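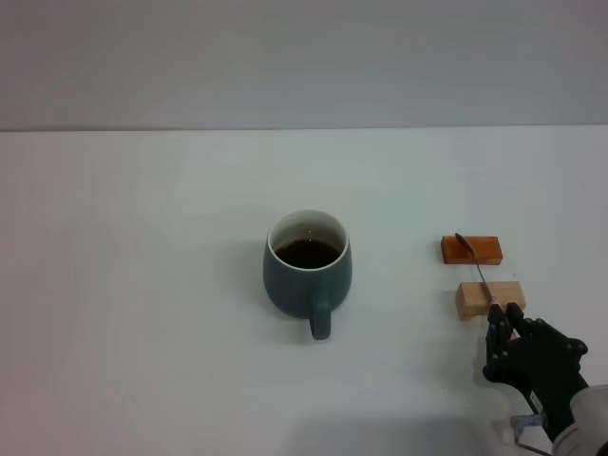

Notebook, Dromama bench, July, started writing at lunch

OK, spoon task. We finally have enough of it that I can say something about it, and I want to get this down before I go back in and forget which changes I made in which order (again).

The dataset count for spoon and mug stands at 1397 episodes as of this morning. That is everything, including the early ones from before we settled on the two blocks. If I filter down to the current setup, with the mug, the reddish block and the pale block all out on the white table, it's a much smaller pile, and I'd like 300 clean ones before anybody starts a training run. Please don't start one early! The last time we did that we spent a whole afternoon arguing over a model that had mostly learned from my bad mornings.

Why the blocks: a teaspoon lying flat on the table is miserable to pick up with the black hand. The fingers have to come down almost onto the surface and you end up scraping. Prop the spoon on a block and there's air under the handle, and the pinch gets so much easier. I tried it with just the one block for a while and the spoon kept swiveling off when I touched it. With two blocks the handle can run across the gap and I have a place to aim for. I know it's a bit of a cheat. We can take the blocks away later, once the thing knows what a spoon is for.

Approach notes, mostly for whoever takes the next shift:

Come in from the right with the palm facing the mug. If you start with the palm down you'll have to roll the wrist halfway through, and the roll looks awful in playback, lots of little corrections.

Pinch at the very end of the handle. I kept wanting to grab it in the middle like a person would, and then the bowl end doesn't reach the mug properly and you're knocking knuckles on the rim.

Once you've got it, wait a beat. I've been counting one in my head. The episodes where I went straight from pinch to lift have a wobble in them that I'm pretty sure we don't want copied.

Watch the cable at the wrist. It hangs in a loop and I've had it brush the table more than once. I'd like it tied up shorter but I don't want to change anything about how the arm looks in the middle of a batch, so it stays as is until we hit the number.

Mug placement: we said we'd vary it and then of course I didn't. I went back through my own episodes and the mug is nearly always a little left of center with the handle toward the operator's side. It's just where my hand puts it down. I made a list of 7 spots and I'm going to work through them in order from now on, and turn the handle too. Same goes for the blocks, I always put the red one behind. Swap them sometimes! The left side of the table has hardly been used in this batch and I'd like some episodes with the blocks over there, though then the arm has to reach across the mug, which is its own kind of fun.

Dark liquid versus clear: sticking with dark for now. The inside of the mug is white, so the liquid level is dead easy to read from the head view. I'd guess clear water will be a whole separate headache and I'm happy to leave that for August me.

Now, the wrist view. I sat down with the recordings and went through the wrist stream by itself, which I should have done weeks ago. A lot of it is lovely. And then there are stretches like this:

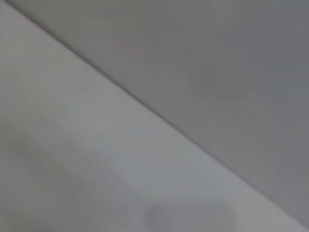 Wrist view, one still. Two gray surfaces and the seam between them, all very soft.

I spent far too long trying to decide what the rounded gray shape at the bottom is. Could be a thing, could be a shadow. I wrote "unknown" in the log and moved on. The question is whether stills like that one hurt us. My feeling is no, so long as the head view has the mug and the spoon in it at the same time, and the learner can work out for itself when to lean on which camera. But that's a feeling. Lanisier's old rule was to throw out any episode where the wrist view had nothing usable for more than 5 seconds, and on that rule we'd lose a good chunk of the batch.

What I'd like to try is a tag. Leave the episodes in, mark the stretches where the wrist view shows no object, and train once with them and once without. The Pesetti labeling tool lets you mark a span with two clicks, so it's boring work but it isn't slow. I did a handful before lunch and it went fine, apart from the tool forgetting my last span whenever I switch streams. Save before you switch. I have now written that on a sticky note as well.

Also worth checking is the focus on the wrist camera. Things get very blurry and I can't tell from one still whether that's distance or the lens. Put something with print on it in front of the camera at a few distances, write down where it goes sharp. Ten minute job, I keep not doing it.

Afternoon, a bit later. Talked it over with the Kazlauskienė bench. They're doing forks and they tag in the same spirit, though their tag covers both cameras. We agreed to use the same word for it so the sets can be merged: "no_object". Lower case, underscore. I've gone back and fixed mine.

Still open:
mug spots, start at the first on the list
swap the blocks every other reset
focus check on the wrist camera
ask about a spare teaspoon, same kind, thin handle
tag the rest of this morning's episodes, and save before switching streams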